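Zollness Fan Guide: Section 4, Following Celebrity Couples

Ready for the fun part? Couple Pages gather interviews, red carpet clips and podcast gossip about two stars in one feed, and they're a blast to set up!

1. Open Feeds and tap New Couple Page.
2. Type both names. Stage names work too.
3. Pick your sources. There are 151 to choose from, so go wild – you can trim the list later.

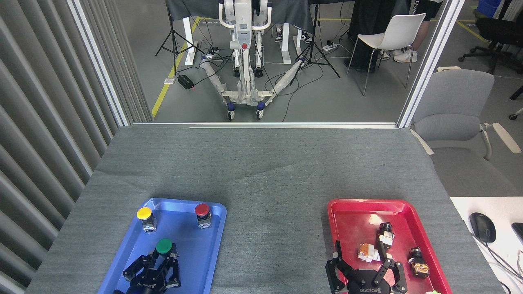

Every story in your feed gets a mood tag, and you choose the color for each one. I love bright colors for this! Red, yellow and green, like the caps on those push buttons, are easy to tell apart even on a small phone. Tap Moods, then tap a tag to change it.

Note: A page holds up to 23 tags.

4. Turn on Breakup Alerts if you want engagement and split news the minute it's posted.
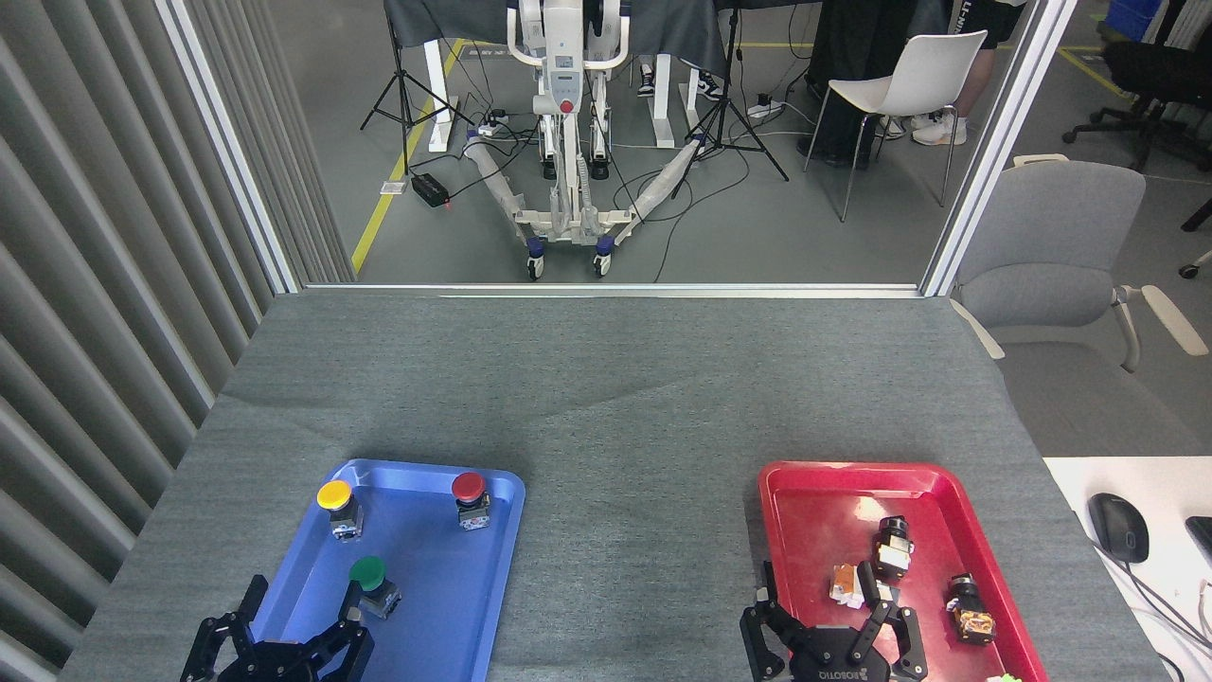
Fig. 2. Three buttons in the blue tray.

Caution: Alerts ignore quiet hours unless you switch on Let Me Sleep. Awards nights can bring over 116 alerts!

5. Set Rumors to Hide, Show or Blur. Blur is terrific for anyone behind on a reality show.
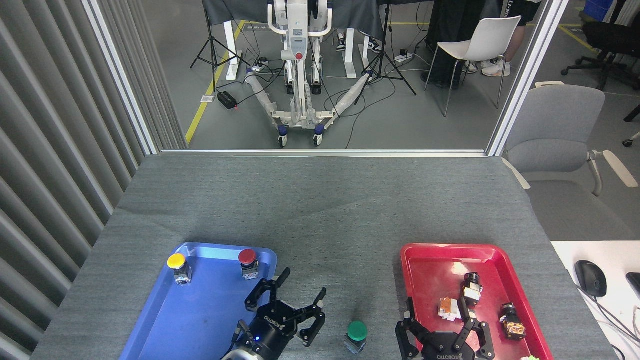 Hazem Ashour writes that Blur also covers the wedding photos on his page, and asks if he can keep those visible. Yes! Open Rumors, tap Exceptions and check Photos.

6. Tap Save. Your page shows up under My Stars.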